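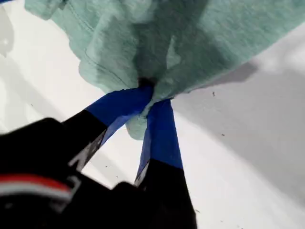 Why does an aircraft have to be weighed if its designer already knows what every part weighs? The sum of the parts is only an estimate. Paint, sealant, wiring, repairs and small changes made on the production line all add mass that never appears on a drawing, and two aircraft built one after the other on the same line can differ by more than a passenger.

Chapter 7
Mass and Balance of Light Transport Aircraft

7.1 What this chapter covers

The earlier chapters treated the aircraft as a single point at which lift, drag, thrust and weight all act. That was good enough for working out climb rates and take-off distances. It is not good enough for loading a real aircraft. In this chapter the weight is spread out along the fuselage, and we look at where its centre lies, how far that centre may move, and what happens to handling when it goes too far forward or too far aft.

You will need the definition of a moment from Chapter 2 and the section on tailplane lift from Chapter 5. No new mathematics is used.

Most of the worked figures refer to the Litex 4, a high-wing transport with two piston engines and a fixed undercarriage. It was built at Prasow in small numbers and used mainly for mail and freight. It suits our purpose because its cabin is a plain box with a flat floor, its fuel is all in the wings, and its loading chart fits on one page. The later Baloch conversion, which had turboprop engines and a longer nose, is dealt with in section 7.6.

7.2 Some terms

Empty mass is the mass of the aircraft with its fixed equipment, unusable fuel, full oil and hydraulic fluid. It doesn't include crew. Older manuals sometimes leave out the oil, so the definition at the front of the manual should always be read before the figures are used.

Operating mass is the empty mass plus the crew, their bags and any removable equipment carried on every flight.

Payload is everything carried for hire: passengers, baggage, mail and freight. Useful load is payload plus usable fuel. The two are often confused, and the confusion matters. A Litex 4 with full tanks can lift a good deal less freight than the same aircraft fuelled for a short trip.

The datum is an imaginary vertical plane from which all distances are measured. The manufacturer may put it anywhere. On the Litex 4 it is at the front face of the cabin bulkhead, which gives negative arms for the engines and the nose locker. Many manufacturers put the datum ahead of the nose so that every arm is positive, and students generally make fewer mistakes with aircraft of that kind.

An arm is the distance from the datum to the centre of an item. Mass multiplied by arm gives the moment. Add up all the moments, divide by the total mass, and the result is the position of the centre of gravity.

7.3 Weighing the aircraft

Weighing is done indoors with the doors shut. Even a light draught over the wing produces enough lift to spoil the readings. The aircraft should be clean and dry, and the fuel either drained or measured exactly. Loose items such as tie-down rings, manuals and cushions are checked against the equipment list. Anything not on the list comes out.

The aircraft is then rolled or jacked on to three scales, one under each wheel, and levelled. On the Litex 4 the levelling points are two screws on the left side of the cabin door frame. If the aircraft is not level, the nosewheel reading will be wrong even though the total is right, and the calculated centre of gravity will be wrong with it.

Three sets of readings are taken. The aircraft is moved off the scales between each set. 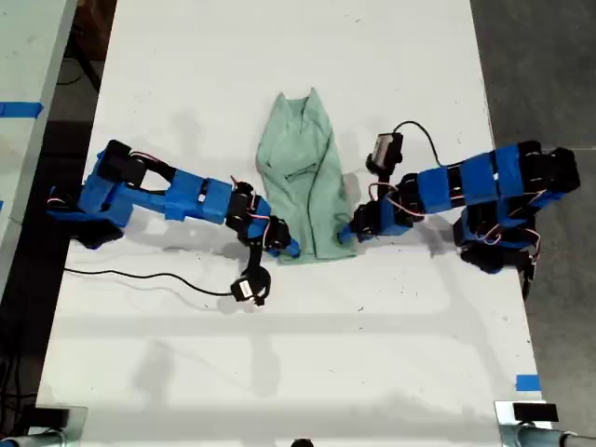 A reader of the second edition wrote that at Busten they always took four sets and threw away the first, as the tyres and oleo legs had not settled by then and the nosewheel figure tended to read low. The manual does not ask for this. It does no harm, and on an aircraft that has stood for a long time it may be sensible. Rocking the aircraft gently at the wingtips before the first reading has much the same effect. Whichever way it is done, the readings used and the readings rejected should both be kept with the weighing report.

7.4 A first calculation

Suppose a Litex 4 has a mass of 4,000 kg before its freight is loaded, with its centre of gravity 1.50 m aft of the datum. The moment is 6,000 kg m.

Freight of 880 kg is now placed on the cabin floor with its centre 2.60 m aft of the datum. Its moment is 2,288 kg m.

The new total mass is 4,880 kg and the new total moment is 8,288 kg m. Dividing one by the other gives 1.70 m, to two decimal places. The centre of gravity has moved aft by 20 cm.

Whether that is acceptable depends on the limits in the loading chart, which are set out in Table 7.1. Note that the aft limit is not the same at all masses. A lightly loaded aircraft may be allowed a position that would be forbidden at maximum mass.

Freight can also move in flight. The Litex 4 has 23 floor rings, and the manual gives the greatest load for each. A load that is within limits when the doors are closed but slides back during the climb can put the centre of gravity outside the limits at low speed, just when the pilot has the least control to spare. Lashing is covered in section 7.5.

7.5 Securing the load

Freight is held against four kinds of movement: forward, aft, sideways and upward. The forward case is the most severe and sets the number of straps. A strap running at an angle to the floor resists only part of the load along each direction, so its rated strength can't be used in full.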